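Septic & Small Treatment Plants > Reed beds > Smell from the outlet chamber after new pump

marshpipe
Evening all. We've got a vertical flow reed bed behind the house, 52 square metres, put in by the last owners. In February I swapped the dead dosing pump for a Stonditeo one (£329, ouch) and ever since then the outlet chamber has had a proper eggy whiff, worst first thing in the morning. The water looks clear enough in a jam jar. Is the pump to blame or have I upset something?

Felista Nyaga
Hello! What's the timer doing? If the old pump was on a float and the new one is on a clock, you could be giving the bed little sips all day long and it never gets a chance to drain and breathe. Ours went exactly the same way and I spent weeks blaming the dog.

marshpipe
It's on a clock, yes. Every 60 minutes, day and night, which is how it came out of the box. I did wonder.

oldsump
Don't touch the timer yet. Eggy smell at the outlet is sludge carrying over from the septic tank nine times out of ten. When was the tank last emptied? People fiddle with timers for months when all they needed was the tanker.

Felista Nyaga
Nine out of ten is a bit strong! He said the water's clear. Carryover would cloud it, surely.

oldsump
Clear in a jam jar at teatime tells you nothing. Send a sample off.

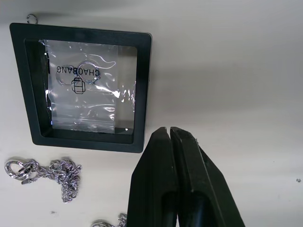 Samples are where I'd start too, but take them properly. I do the bottles for our little Zulu Lane scheme (14 houses on one bed) and the lab only wants them cold, full to the brim and the same day. Pop each bottle in a clear zip-lock bag in case the lid weeps. The sort with the seal strip across the end and CHAOBANG printed on it in black capitals does me fine, and I write the chamber name on a bit of tape so I don't muddle inlet and outlet. Ask for ammonia and suspended solids. High ammonia with low solids and I'd side with Felista, the bed is short of air. High solids and it's oldsump's tanker.
Nokuthula Makhubela

marshpipe
Brilliant, thank you. Is it dear?

Nokuthula Makhubela
Not compared with your pump! Ring round though, prices are all over the shop.

doltixfan
Or get a Doltix blower and push air in from underneath. Mine's been on two years and no smell at all.

oldsump
And an electric bill for ever. The whole point of a reed bed is you don't need one of those.

doltixfan
He's already running a pump, it's hardly off grid is it. Stellska do a smaller one if you're worried about the meter.

Felista Nyaga
Boys. Let the man get his ammonia result first.

marshpipe
Lifted the tank lid this afternoon and the crust is thicker than I'd like, so oldsump may get his tanker. I've also put the timer to four doses a day, before anyone shouts. Bottles go off tomorrow.

oldsump
You've changed the timer BEFORE sampling? Now you won't know which it was.

marshpipe
Ah. Right. Putting it back for tonight then, will post the numbers when they come.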